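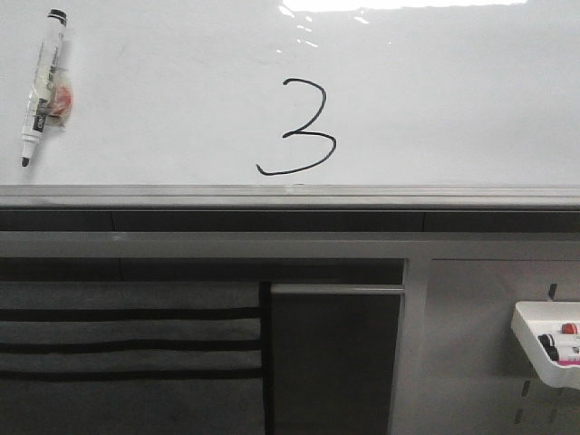

Notes: D. Vaher

Privley Room, Oltberg: Whiteboard and Stand

The Privley Room is the second of the work rooms at Skundolgate to be put on the gallery. The building dates from 1901 and the walls in this part are lath and plaster, so nothing heavy is screwed to them. Boards stand on their own frames or on top of other furniture. This page covers the board, the tray and the storage below. Room bookings and keys are on the main Oltberg page.

Board and tray
Glossy dry-erase surface, thin black marker, numeral 3. Grey metal ledge along the bottom edge, with a grey rail under it. Marker taped to the upper left corner, tip down.

Ghosting
The faint marks on the writing surface are residue from earlier erasing. A dry felt moves pigment about and leaves a film. For old marks, go over the line with fresh black marker, wait 10 seconds and wipe with a clean microfibre cloth. If a shadow remains, use isopropyl alcohol on the cloth, 20 mL at most for the whole board, then a cloth dampened with water. No abrasive cream and no melamine sponge. Both dull the gloss, and a dulled patch holds pigment permanently.

Glare
The overhead light reflects along the top edge of the board. Anything written in that strip is hard to read from the seats. Start the first line a hand's width down. Thin strokes suffer more than broad ones, and green and orange more than black or blue. Tilting the board was considered in October and dropped, as it shifts the reflection to a height where people write.

Marker storage
Markers can be laid flat in the tray or taped to the board. Tip down is preferred to tip up for dry-erase ink, and flat is preferred to either when a marker is going to sit for weeks. Clear tape will hold a marker but leaves adhesive when it is peeled. Pull it back slowly, parallel to the surface, and take the remainder off with alcohol. Bulldog clips are not to be used on the edge.

Ledge and rail
Dust from erasing collects in the tray and along the seams of the dark band beneath it. Brush out the tray before wiping it, or the dust turns to paste. Check that the board is seated before leaning on the rail. Maximum room load on the stand is not marked, so keep toolboxes and laptops off it.

Fabric organizer
Grey, hung against the frame at left under the board. Vacuum with the soft brush fitting and spot clean with cool water and a little dish soap. Cloths go back in it only when fully dry.

Surface replacement is priced at 2000 in the current schedule, fitting included, and is not planned.

Page last edited March 18, 2021.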